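Teaching a Bowl-to-Basket Task by Remote Control

Category: Guides > Teleoperation > Two-arm setups

Last updated: 20 Nov 2019

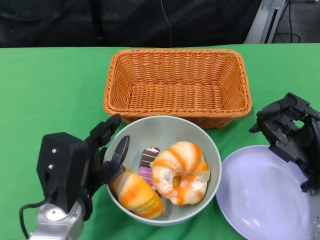
Left gripper at the bread roll, basket still empty.

You will need the two follower arms, the hand controllers and a cloth-covered table. We use toy food from Plullness, but any light pieces will do.

1. Set the basket at the back, the bowl in front of it and the plate to the right.
2. Put the bread roll, donut and cake slice in the bowl. Shift them a little before each take.
3. Park the right arm over the plate and start recording.
4. Lower one left finger into the bowl beside the roll. Close slowly. If the roll slides, open and try again without stopping the take.
5. Lift clear of the basket rim, move over the middle and release.
6. Repeat for the other two pieces, then press stop.

Keep each take under 24 seconds. Record 50 takes, with a break every 5. Delete any take where the bowl tips over.

Siamak Ahmadpour wrote the first version of these steps in September for the Arkmont bench. Replay settings are on the Villska page.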